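Workplace Services: Measuring Station Reopens for Shared Use

The dry goods measuring station on the ground floor has returned to general use following a review of how the area is supplied, shared and cleaned. Members and staff who handle powdered or granular materials are asked to read the arrangements set out in this item before their next booking. The review was carried out in February by Anca Căpraru, who remains the first point of contact for the station.

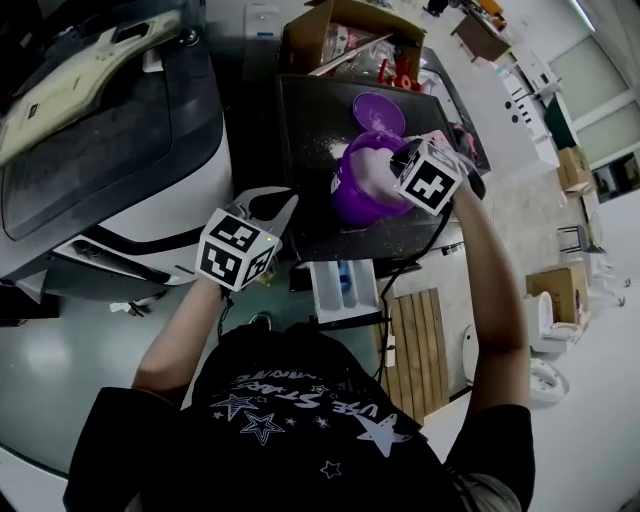

Zirutmont, March 1, 2023. The principal change concerns the trays. All scooping, pouring and transfer between containers is to be done over a black tray, and no longer directly on the bench or on the packing table. White powder shows clearly against the dark surface, and spills can be seen and dealt with before they reach the floor or the neighbouring work areas. Trays are kept in the tall cupboard beside the sink and should be returned there clean and dry.

Bowls and cups in purple plastic are reserved for this purpose. They must not be taken to the kitchen, used for food or drink, or lent to other rooms. Where a bowl has a lid, the lid should be laid on the tray, inside face up, while the bowl is in use. Several lids were found during the review to have been left on shelves and windowsills, where they had collected dust and could not be put back into service without washing.

Users are reminded of the following points, which have been agreed with the Wikar building office.

Bowls should not be filled beyond half their depth. Material poured from a height rises and settles well outside the tray, and a slow pour with the rim held low is to be preferred.

Loose material left on the tray at the end of a session is to be treated as waste. It should not be tipped back into the stock container, even when it appears clean.

Trays are to be wiped first with a dry cloth and then with a damp one. Wetting the powder at the outset produces a paste that is difficult to remove from the corners.

Boxes and packaging may be kept within reach during a session but must be cleared afterwards.

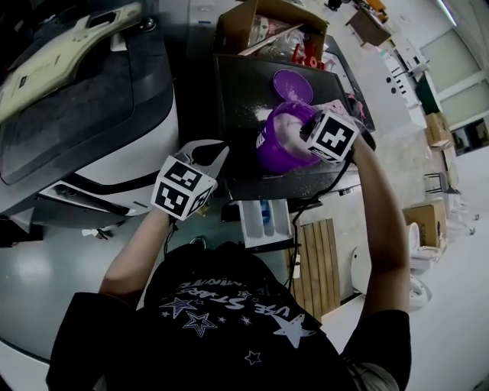

A labelled cup held over the tray, with a second, shallower cup beside it.

The second change concerns labels. Any cup in which material is to be left must carry a label giving the contents and the initials of the user. Blank labels are held in the top drawer, together with a pen. Unlabelled cups will be emptied when the station is checked at the close of each working day, and the material will not be kept.

A sum of 1,390 has been set aside from the equipment budget for replacement cups, bowls and trays, and an order for 12 new lids has been placed with Dobre. Until these arrive, users are asked not to hold back lids for personal use. Damaged items should be put in the crate marked for the purpose and entered in the station book.

Sessions may be booked for up to four hours. Longer bookings, and any work involving materials not already on the approved list, should be discussed in advance with Silviu Mocanu at the Drollatden desk. The list has 18 entries at present and is displayed inside the cupboard door. Requests for additions may be made on the usual form, copies of which are available from reception.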